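Notes from the Balcony

I promised last time that I'd write about the organ, and I will, but first I have to tell you about the curtain.

Those of you who came to the December double feature will remember that the house curtain at the Costigan stopped halfway and stayed there through the whole first reel. Murray Tamihana was up on the ladder with a flashlight in his teeth while the rest of us sat looking at half a studio logo and half a wall of gold velvet. A few people clapped. I think they thought it was part of the show! The motor is original to the 1938 remodel, and the gearbox had finally chewed through its last good tooth. Murray got it open by hand and it's been open ever since, which means you've all been denied the best four seconds of going to the movies in an old house. I miss it terribly.

So the news is that we have a new gearbox. It came out of the old Sarska in Millbrook, which some of you will remember as the twin with the sticky floors and the wonderful neon (a drugstore now, and the neon is in somebody's barn). Remedios Robles worked the Sarska box office as a teenager and remembered that the curtain works had been crated up when the place closed. She made a few calls, drove out there with her brother-in-law's truck, and came back with the crate and a box of ticket stubs she had no business taking. The gearbox fits. Well, it fits with a new bracket, and Murray is making the bracket. He hopes to have the curtain moving again before the spring series starts, and I hope so too, because I've already told everyone at my dentist's office.

Now, the organ. We still don't have one. What we do have is the empty chamber on the left side of the stage, behind the plaster grille, and in it last month Hemi Dunstan found the old wind line, two pipes and a very flat pigeon. The organ itself was sold in the fifties to a roller rink, and after that the trail goes cold. If your family ever skated to live organ music anywhere in the county, please write to me. I mean it. Hemi has a folder going and he is very happy when it gets thicker.

Seats are next on the list. The 70 seats in the rear balcony are the last of the old ones, with the curled iron ends and the wire hat racks underneath, and I sat in every row up there as a kid because my aunt believed the sound was better. (She was right about that. It's the curve of the back wall.) Elisa Santoro has been taking them apart one row at a time, cleaning the iron and putting on new mohair, and the first row is done and bolted down. Go up and sit in it. The springs have some fight in them again, and the color is as close as she could get to a scrap of the original she found wedged under row C — a sort of brick red that looked awful to me on the sample card and looks just right under the sconces.

One sad note. The Novis on Canal Street went dark last fall, as most of you know, and I hear now that the marquee is coming down. I saw my first horror picture at the Novis, from behind my cousin's coat. It was never a pretty theatre. The lobby was the size of a closet and the men's room was down a flight of stairs that should have been illegal, but the screen was huge and you could walk there from anywhere downtown. Aarti Pathak took a full set of photographs inside before the locks were changed, and she'll show them in the mezzanine before one of the spring pictures. Bring your own Novis stories, and bring a handkerchief.

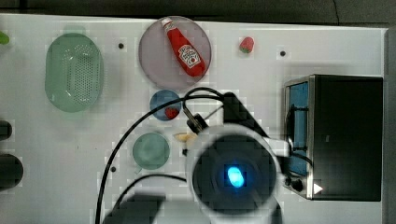 Vol. 12, No. 2 — Page 3

The spring series itself is nearly set. We open with a silent, with piano, and then it's two westerns and a musical, and I'm still arguing for a submarine picture and losing. Show time is 7:30 as always, doors at 7:00, and the side entrance on Mill Street will be open for anybody who can't manage the front steps. Popcorn is still made in the old Panik machine, and yes, I know it squeals. Murray has oiled it. It squeals because it wants to.

If you have old programs, handbills, window cards or snapshots of the Costigan, especially anything showing the front before the tall sign went up, I'd love to borrow them long enough to make copies. Leave them at the box office in an envelope with your name and phone number on it, and Remedios will see that they get to me.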